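Home | Products | Newsroom | Support | Contact

Cledow Releases Panora 6, a Friendlier Way to Build Chat Helpers

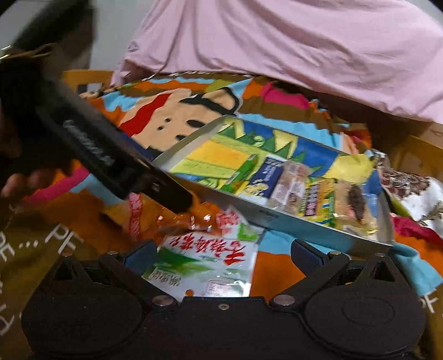
Saturday, November 16, 2019 – Cledow is very happy to share the news that Panora 6, the latest version of its toolkit for building conversational software, is ready for everyone to download. It has been a long road since the first test build went out in June, and we are grateful to all the people who wrote in with their questions, their complaints and (quite often!) their kind words.

Panora lets a librarian, a shop manager or a clinic receptionist teach a chat helper by correcting it in plain English while it talks. When a reply goes wrong, you stop, type what it should have said, and carry on with the conversation. The new version remembers the topic over as many as 12 turns, and it comes with 23 starter conversations that can be changed to suit your own work.

The Ní Chonaill library service and the Plekberg housing office tried the software over the summer, and between them their staff wrote over 100 corrections that are now part of the starter set. We can't thank them enough for their patience.

Panora 6 is free for schools and public libraries. Other organizations can ask for a price through the Contact page.

Recent news
Panora 5 support to continue through next year
Plekberg housing office joins summer trial
Cledow opens new help desk for schools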